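Hoekstra Milik 60 Mineral Wool Facade Board

Product number 3803

Overview

The Milik 60 is a rigid mineral wool board made for use on the outside of exterior walls. It is supplied for ventilated facades, brick veneer walls and rendered wall systems in which the manufacturer of the render has approved mineral wool as a base. The board does not burn, holds its shape under normal handling and allows water vapor to pass through the wall.

Milik 60 boards are sold to contractors, builders' merchants and public building owners. Homeowners may order through any stockist of the Hoekstra range. The minimum order is one full pack.

Where the board may be used

The board is suitable for new construction and for the renovation of masonry, concrete and framed walls. On framed walls, a sheathing panel must be in place before the insulation is fixed. The board is not intended for use below grade, on flat roofs or in any position where it will carry foot traffic.

Walls that show signs of rising damp or active leaks should be repaired and left to dry before work begins. Covering a damp wall will slow its drying and may damage the finish.

Product details

Material: stone wool with a bonded face
Face: one dense side, marked with a printed line
Edges: square cut
Boards per pack: 12
Packs per pallet: 12
Color: natural, uncoated
Storage: under cover, flat, off the ground

The marked side is the denser of the two and must face outward. Boards fixed the wrong way round will not hold the anchor plates correctly and must be taken down and turned.

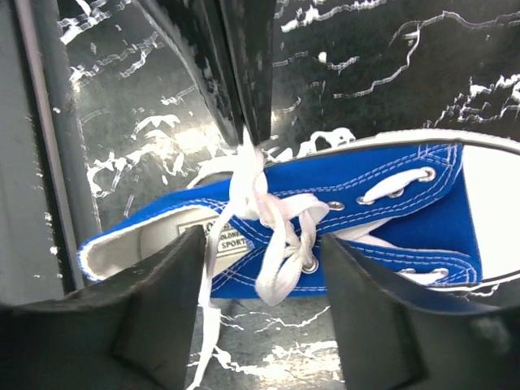
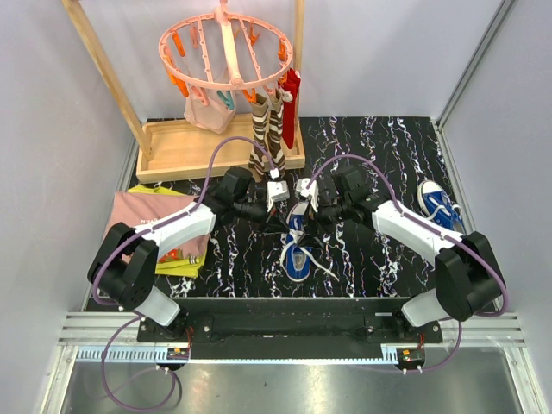
Installation

Work should start from a level base rail at the foot of the wall. The first row is set on the rail, and each following row is staggered by at least half a board. Joints should be tight. Gaps wider than a pencil line are to be filled with strips cut from the same board - foam filler is not permitted with this product.

Boards are cut with a long-toothed insulation knife or a fine hand saw. At window and door openings, the installer should cut an L-shape from a full board so that no joint runs in line with the corner of the opening.

For rendered systems, the adhesive is applied to the back of the board in two passes. A thin coat is pressed into the fibers first, followed by a full bed applied with a notched trowel. Mechanical anchors are added after the adhesive has set. The number and position of anchors depend on building height and wind exposure and are given in the fixing plan for the project.

For ventilated facades, the boards are held by anchors alone. A clear air space must remain between the insulation and the cladding, with openings at the top and bottom of the wall.

Installed boards should not be left open to rain for long periods. Where work stops overnight, the top edge of the last row is to be covered with sheeting. Wet boards must be removed and replaced.

Matching items

Trernen base rail, aluminum, with joining pieces
Trernen facade anchor, length 88 mm, for use in attaching rails and brackets
Vanesska adhesive mortar, for masonry and concrete
Vanesska reinforcing mesh, alkali resistant

Items from other suppliers may be used where the project engineer has accepted them in writing. The product warranty covers the board only and does not extend to adhesives, anchors or finishes.

Ordering and delivery

Orders received before noon are confirmed the same working day. Full pallets are delivered to the curb or to a paved unloading area. The site must be reachable by a standard truck, and the customer is responsible for unloading unless a forklift has been booked with the order.

Unopened packs may be returned within 60 days of delivery. Cut boards, opened packs and goods made to special order cannot be returned. The warehouse is closed for stocktaking during part of July, and orders for that month should be placed early.

Technical support

Fixing plans, safety data and wall detail drawings are available on request. Requests should include the project address, the building height, the wall type and the planned finish. Please direct inquiries to Josefien Dierckx, Technical Services, Hoekstra Facade Products, and quote product number 3803.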